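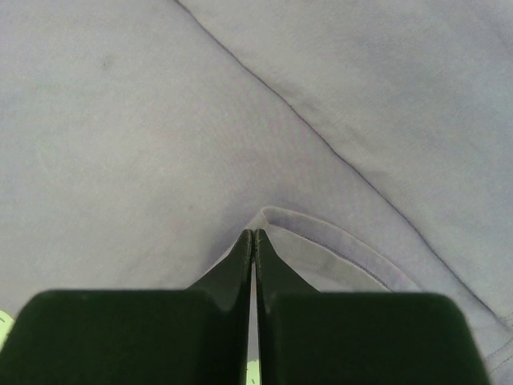

2026-05-27, dye bench, second pot

I meant to write this up properly last night and then sat down with a cup of tea and that was the end of me, so forgive the order of things.

The logwood grays are still wandering. I had been so pleased with the Plistham cotton in the winter, such a kind, steady gray with just a breath of lavender in it, and now I cannot get the same shade twice. Same mordant, same weight of goods, same pot (the big dented one, which I refuse to give up), and yet the last batch came out almost brown when I held the swatches by the window. Lovely in its own way! But it isn't what the Cinano people ordered, and they have the October swatch card pinned up on their wall and will certainly hold mine against it.

Timothée Deschamps came by in the morning and we had a long talk about water, as one always does with Timothée. He thinks the well has shifted after all the rain and that I should test before every pot and write it down in the same place each time instead of on the backs of envelopes. Fair enough. I tested while he stood there: hardness 95 on the strip chart, which is a good deal more than I had written on the last envelope I could find. So we did a small pot with tap water and a small pot with rainwater from the barrel, side by side, same scraps of cotton cut from one end of the roll.

Both pots:

- scoured the night before, rinsed until the water ran clear
- alum first, left to cool in the bath
- logwood extract, the old jar, not the new Østergaard one
- a very small pinch of iron, stirred in away from the cloth
- held at 62 °C, lid on, turned every 6 minutes

I am noting the turning because I got impatient on the rainwater pot near the end and let it sit through one round while I hunted for the long spoon. If there is a streak, that is why, and please don't blame the barrel.

Results, wet: the tap water pot looked bluer and I got rather excited. Results, dry: much closer together than I hoped. The rainwater piece is the softer of the two, a little warmer, and I think it is nearer the October card, but I was looking at it by lamp light and I have been fooled that way before. Timothée preferred the other one. We agreed to look again tomorrow by the north window and say nothing until we have both written down our choice.

The iron is what worries me more. I weighed it on the little Himow scale and the reading kept drifting down while I watched, then up again when I closed the door. With a pinch that small a draft could account for the whole difference between a dove gray and a muddy one. I will make up a stock solution this week so I can measure by volume and stop squinting at a display that can't make up its mind. Anyone who uses the scale in the meantime, please move it off the shelf by the door and let it settle first.

Also, for whoever does the ordering: there is enough cotton for the Cinano job, up to two spoiled pots allowed for, but only if nobody borrows from that roll for aprons again. The invoice came to 1,923 and I would like to be able to look at it without wincing.

Left to do: label the two dry pieces on the back in pencil, tap and barrel. Rub test on a white scrap, dry and then damp. Put half of each in the light box with the card over it and leave the other half in the drawer. Wash the dented pot with the soft brush only.

Timothée is bringing his own jar of extract on Friday and wants the back burner.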